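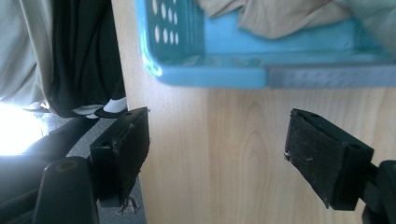
4. First care of your Drilomness leather bag

Please read this section before you use the bag for the first time. It is valid for all models of the Mendes line with the natural vegetable tanned finish. For bags with the waxed finish, go to section 5.

4.1 Before you start

You need the small tin of balm from the box, two soft cotton cloths without color, and a brush with horsehair. The model number is stamped inside the main pocket, under the zipper. If your number is 1679, the front panel has carved decoration and you must also follow step 6.

Note: The balm tin has enough for roughly 2 full treatments. A refill can be ordered from our workshop in Brukport with the article number 523.

4.2 First treatment

1. Take out all the paper filling from the bag and the pockets. Open all buckles and remove the shoulder strap.

2. Brush the leather with light movements, always in the same direction. Brush also in the seams, where dust from the cutting can stay.

3. Make a test. Put a very small quantity of balm on the bottom of the bag and let it stay overnight. The leather becomes a little darker, this is normal. If you see a spot with a hard edge, do not continue and write to Matilde Coelho at the service desk.

4. Take balm on the first cloth, as much as a pea, and rub it in small circles. Begin with the back panel. Do not put balm directly from the tin on the leather.

5. Treat the strap on both sides. The holes for the buckle need a little more balm than the rest.

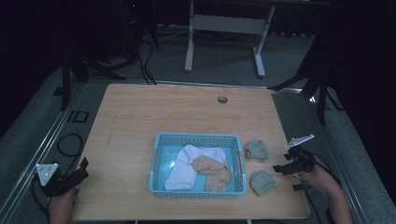

6. Only for carved panels: use the corner of the cloth and follow the lines of the carving. Balm which stays in the deep lines will turn white when it dries. Remove it with the dry brush.

7. Leave the bag open and standing, in a room with normal temperature, until the next morning. Then polish with the second cloth.

Caution: Never dry the bag on a radiator, with a hair dryer or in direct sun. The leather will shrink and the carving can crack. Such damage is not covered by the guarantee.

Caution: Do not use shoe polish or furniture oil. They close the surface and the color of the leather cannot develop evenly.

4.3 Putting the strap back

1. Pass the end of the strap through the ring from outside to inside.

2. Close the screw stud with your fingers first. Use a coin for the last quarter turn, but without force.

3. Pull the strap two or three times before you load the bag.

Note: If the stud becomes loose again after a short time, the thread may be worn. Armindo Garcia in our repair room can send a new pair. Please tell him if your fittings are brass or nickel.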